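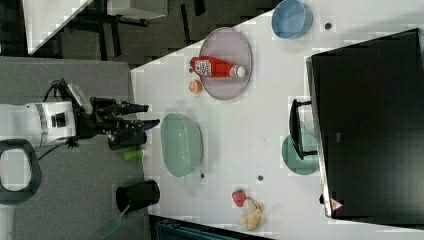

Cell B, gripper open in front of the colander, cable loop on top of the arm

Ticket 302
Opened: February 20, 2023
Site: Grillbridge, ground floor lab
Equipment: table cell B, white arm with two-finger gripper
Reported to: Brinard support desk
Priority: medium
Status: closed

Problem as reported

The gripper loses its connection to the controller during a run. The arm itself continues to move to the next point, but the fingers stay where they were. After some seconds the controller shows "tool not responding" and the program stops. When I restart the program the gripper answers again and everything looks normal, until the next time.

It happens mostly when the arm comes over the table from its rest position and turns the wrist before the first pick. It also happened one time on the way back. I could not make it happen when the arm was standing still.

We use this cell for kitchen objects: colander, plates, bowls, ketchup bottle, the fruit. The attached picture has the normal table layout for the May trials, and the position of the arm is close to the position where the fault usually comes. Please look at the cable where it goes out from the top of the arm and comes back below. I suspect this part, but I am not certain.

What I already did before opening the ticket

Restarted the controller and the gripper. No change.
Loaded the backup program from last month. No change.
Changed the fingertips to the other blue pair, because I wanted to exclude that they touch each other too hard. No change, and I did not really expect one.
Made the wrist speed lower, to half. The fault came less often but it came.

Answer from Brinard desk

Thank you for the clear report. A fault which comes only in motion is most often in the cable or in the connector, and only seldom in the gripper electronics. Please do the following with the power off:

Unplug the tool connector and look at the pins with a lamp. Look for a pin that is shorter than the others.
Plug it in again and turn the ring until you feel the stop. Many people turn it only until it becomes tight, and then there is still a quarter turn left.
Release the cable ties and let the cable find its own position. Then move the wrist slowly by hand through its full range and see if the cable becomes straight at any point.

Do not pull on the cable to test it. Please also tell us if the cable is the original one or the longer version.

Reply from site

Pins are all the same length and clean. The ring had a little bit left to turn, less than a quarter. I turned it to the stop.

The cable is the longer version. It was ordered together with the second arm for Amthorpe and we received one for each cell. I do not have the old one any more.

With the ties open I moved the wrist by hand. In one direction there is plenty of cable. In the other direction the lower part of the loop goes under the arm and is pressed between the housing and the next joint, near the end of the range. It is not pressed very hard, but I can feel it with the finger. On the black jacket there is a shiny place, the length of a thumb nail. The jacket is not open.

I ran the test program after this, only with the ring tightened and the ties back as before. The fault came in cycle 31.

Answer from Brinard desk

Then the ring was not the reason, or not the only one. The shiny place tells us more. The wires inside can be damaged while the jacket still looks good. Please measure the two signal wires with the meter on continuity, sound on, and bend the cable gently at the shiny place while you listen. If the sound is interrupted, the cable must be replaced. We can send it from the Pawłowska store, delivery is two working days.

Reply from site

Measured. The first wire is good. On the second wire the sound goes away when I bend the cable to the left, and comes back when I release it. I repeated it several times to be sure and the result was always the same. Please send the cable. I would prefer the shorter version if it reaches.

Until it arrives the cell is switched off and I put a note on the key switch, so that the evening group does not start it.

Answer from Brinard desk

Short version is on the way. For your mounting it reaches, but please keep the bend wide. No tie closer than 20 mm to the connector, and the first tie should be loose enough that the cable can turn inside it.

Reply from site

New cable is mounted. The loop is smaller and stays above the joint in the full range, I checked both directions by hand first and then with the arm at low speed. I also added a limit in the program for the wrist rotation, because we do not need the last part of the range for any of our picks.

Test result: 1,000 cycles over two nights with wrist speed back to normal, open and close at each end. No stop, no message in the log.

One small thing for the next user of the cell. After the cable change the gripper asked for a new open and close calibration. This must be done with nothing between the fingers. I did it first with the sponge still in the grip and the closed position was then wrong, so I had to do it again.

The old cable is in the drawer below the controller, marked with red tape. Please do not use it as a spare.

Amthorpe has the same long cable on their arm. I sent them the part about the shiny place and they will check it this week.

Ticket can be closed.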